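Balness Community Hall – Annual Interior Safety Checklist, With Comments

Inspection date: 8/11/18
Inspector: Kianoush Bagheri
Accompanied by: Annelies Nijs (bookings)
Copies to: Chae-won Song, Bevan Dunstan

Ratings: S = satisfactory, A = attention needed, U = unsatisfactory, NA = not applicable. Items rated U are to be closed before the next public booking. Items rated A are to be closed by the end of the quarter unless another date is given in the comment.

Section 1. Entrances and exits

1.1 Main doors open fully and self-close – S
1.2 Exit doors open without a key from inside – S
1.3 Exit signs lit on mains power – S
1.4 Exit signs lit on battery – A
Comment: The sign over the kitchen passage went dark before the end of the discharge test. Replace the battery pack. Same type as the Famov unit fitted in June.
1.5 Exit routes clear to full width – U
Comment: Stacking chairs stored in the rear corridor. Clear width at the narrowest point was 34 inches. The chairs were moved to the store room during the visit, but the item stays open until a sign is fixed to the wall. Bevan Dunstan to supply the sign.
1.6 Ramp surface and handrail – S

Section 2. Fire equipment

2.1 Extinguishers present at marked points – S
2.2 Gauges in the green band, pins and seals intact – S
2.3 Service tags in date – A
Comment: The tag on the stage-left extinguisher cannot be read. Gauge and seal are fine. Ask the service contractor for a new tag, or swap the unit.
2.4 Fire blanket in kitchen – S
2.5 Alarm call points unobstructed – S
2.6 Alarm audible in all rooms with doors closed – A
Comment: Faint in the small meeting room when the fan heater is on. Kuo-hua Kuo to quote for an additional sounder.

Section 3. Electrical

3.1 Panel accessible, circuits labeled – S
3.2 Ground fault outlets trip and reset – S
Comment: Kitchen and both restrooms tested with the button and with the plug-in tester.
3.3 Cords and plugs free of damage – U
Comment: The cord on the Kawaguchi floor polisher is split at the strain relief. Tagged out and locked in the cleaning closet. Do not tape it.
3.4 No extension cords in permanent use – A
Comment: One found behind the piano, feeding a lamp. Remove it, or have an outlet added on that wall.
3.5 Portable heaters fitted with tip-over cutoff – S

Section 4. Tables and seating

4.1 Folding legs lock in the open position – S
Comment: Each table was opened, loaded by hand at both ends and pushed sideways. Two leg catches were stiff and were oiled on the spot.
4.2 Tabletops free of chips, splinters and raised edges – S
4.3 Decals and edging firmly bonded – S
Comment: A lifting edge on a decal traps food and cannot be cleaned properly. Check with a fingernail at each inspection and replace any that catch.
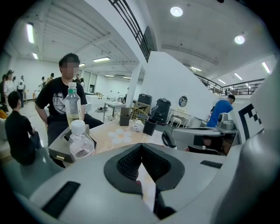 Does a small chip in a tabletop mean the table has to come out of use?
It depends on where the chip is and what the table is used for. A chip on the underside or in the middle of a leg rail can be noted and left. A chip on the top edge should be sanded and sealed before the table goes back out, and a table used for food should stay in the store room until that is done.

4.4 Chairs stable, feet fitted – A
Comment: Rubber feet missing on several of the older Brandier chairs. They slide on the hall floor when someone leans back. Order a bag of feet in the correct tube size – the last order was one size too large and the feet came off within a month.
4.5 Stack height at or below the marked line – S
4.6 Table trolley brakes hold – S

Section 5. Floors, steps and lighting

5.1 Floor dry, level and free of trip hazards – A
Comment: Threshold strip between the hall and the kitchen is loose at the hinge side. Two screws needed.
5.2 Stage steps nosing visible and secure – S
5.3 Stair lighting – S
5.4 Outside light at rear exit – U
Comment: Not working. Lamp replaced during the visit with no change, so the fault is in the fitting or the sensor. Evening bookings to use the front doors as the main way in and out, with a portable light at the rear exit, until repaired.

Section 6. Kitchen and first aid

6.1 Hot water at sink, with warning label – S
6.2 Refrigerator at or below 40 degrees F – S
6.3 Cleaning products in original containers, locked away – S
6.4 First aid kit complete and in date – A
Comment: Eye wash expired. Adhesive bandages low. Chae-won Song to restock and initial the card inside the lid.
6.5 Emergency contact sheet posted – S
6.6 Gas appliances – NA

Section 7. Storage

7.1 Heavy items on lower shelves – S
7.2 Shelving fixed to wall – S
7.3 Shelf load labels present – A
Comment: Label missing on the back bay. The neighboring bay of the same make is marked 2,000 pounds total. Do not assume the same figure until the maker's plate is found.
7.4 Ladder feet and rungs – S

Open items rated U: 1.5, 3.3, 5.4.

Repairs under 3.3 and 5.4 are to be done by a licensed electrician and the invoice filed with this sheet. Annelies Nijs will recheck item 1.5 after the sign goes up and initial the office copy.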